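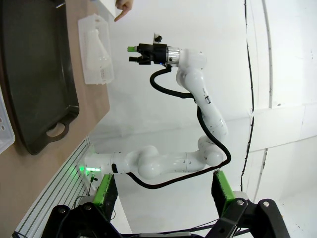
Vol. 4, No. 3

# Hard water, soft numbers

Verena Oberholzer has spent most of her working life on the problem of scale in small district heating loops. She runs the water chemistry side at Munder, a consultancy that advises building owners on closed and semi-closed heating systems. We spoke in April, at half past eight in the morning, before her site calls began.

Her first point concerned terminology. Owners tend to report hardness as a single figure taken from the municipal supply sheet, and they assume that figure describes what is in their pipes.

"It describes what went in," she said. "A closed loop that was filled once and never topped up will drop its calcium in the first few weeks and then stay fairly quiet. The trouble is makeup water. Every liter you add brings a new load of carbonate, and it deposits at the hottest surface you own. That is usually the heat exchanger."

Makeup volume is therefore the first thing she asks for, and the answer is often that there is no meter on the fill line. At Prirnevmont, a hillside development with one boiler house and a long buried main, the fill valve had been left cracked open to hold pressure. The loop held 4000 liters. When a meter was finally fitted, it showed the system was taking in its own volume every six weeks.

"Pressure looked perfect," Oberholzer said. "The gauge never moved. So the monthly log had a neat column of identical readings, and the exchanger was closing up the entire time."

The leak was in a buried elbow fitting. Bogumił Pawlak, who handled the field work, located it by isolating branches overnight and reading the decay on each one. I reached him by phone later that week and he was brief about the method.

"You shut a branch, write down pressure and temperature, and come back in the morning," he said. "You have to write down the temperature. Water shrinks when it cools, and if you ignore that, every branch looks like it leaks."

Pawlak uses a correction table he drew up himself, and he does not trust a decay test shorter than six hours on a buried main. He would like longer, but tenants want heat.

On treatment, Oberholzer is conservative. She prefers softened or demineralized fill water over dosing where the budget allows it, and she is wary of blended inhibitor products whose active concentration cannot be checked on site. Softening has its own complications. Exchanging calcium for sodium leaves the conductivity more or less where it was, and the bicarbonate stays in the water, so pH can climb as the loop heats. With steel that is tolerable within limits. With aluminum it can be serious.

"People put aluminum boilers on softened water and do not look at the pH again," she said. "I ask for a reading at commissioning, another after three months, and one a year from then on. If they will only do one of those, it should be the three-month one."

I asked whether the standard guidance was adequate. She thought the limits themselves were reasonable and that sampling was the weak part. Samples are drawn from whichever valve is easiest to reach, often a dead leg that has not seen flow since the previous winter. Her own procedure calls for flushing until the sample runs at loop temperature, filling the bottle to the brim, capping it with no air space, and measuring pH after it has cooled to 25°C.

Maja Szewczyk, who manages the heating plant at Urbańczyk, adopted that procedure after four consecutive reports disagreed with each other. The reports had come from two contractors sampling at different points. "We had been arguing about chemistry," she said, "and the difference was which tap they used." She has since had a sampling cock welded into the return header and labeled, and the contract names it as the only accepted point.

The remaining disagreement in the field is about magnetite. Sepehr Arabzadeh, a former colleague of Oberholzer's now responsible for the network at Narnov, fits magnetic filters on every return and cleans them quarterly. Oberholzer accepts the filters but objects to treating the sludge as a maintenance item.

"Magnetite is iron that used to be your radiator," she said. "If you are still pulling out a cupful every quarter after the first year, oxygen is getting in. Check the expansion vessel precharge. Check the automatic vents on the suction side. Then check for plastic pipe with no barrier layer."

Arabzadeh, when I put this to him, agreed with the list and kept his filters. His older branches contain non-barrier pipe under finished floors - replacing it has been priced twice and declined twice. He logs the dry weight of what each filter yields and plots it against makeup volume. On his network the two curves track closely in winter and separate in summer, which he attributes to the non-barrier sections. Oberholzer has asked him for the raw data.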